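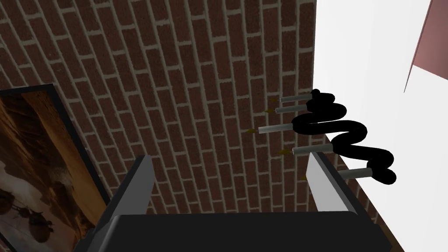
Questions people ask me about the Rirnham sourdough club

Do I need my own starter?
Nope! I'll give you a spoonful of mine in a jam jar. It came from Liya Tsegaye, who taught me to bake, and it puts up with an awful lot of neglect.

What does it cost?
£5 a session, and that covers flour and salt. Tea is free (biscuits if Suqin gets there first, otherwise bring your own).

How many can come?
We stop at 16, as that's all the oven space we've got. If we're full I'll put you on the list for next time.

Which flour do you use?
Strong white mostly, with a bit of rye when I'm feeling brave. You're welcome to bring something different and we'll see what it does!

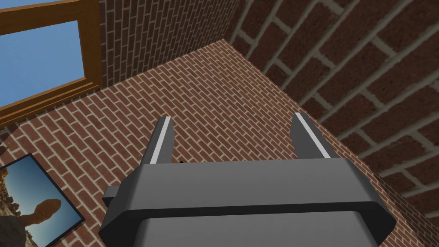
My dough is always too sticky. What am I doing wrong?
Probably nothing! Try 70 per cent water to flour and wet your hands before you touch it. Please don't keep chucking flour in, I did that for years and made some very fine doorstops.

Can I bring the kids?
Yes, if they're over eight and you stay with them. They usually shape better loaves than I do, which is a bit galling.

Do you run in the summer?
We stop at the end of May and start up again in September. My own kitchen gets far too hot and the dough goes wild.

How do I book?
Drop me a line through the contact page and ask for Mebrat. I check it most evenings after tea.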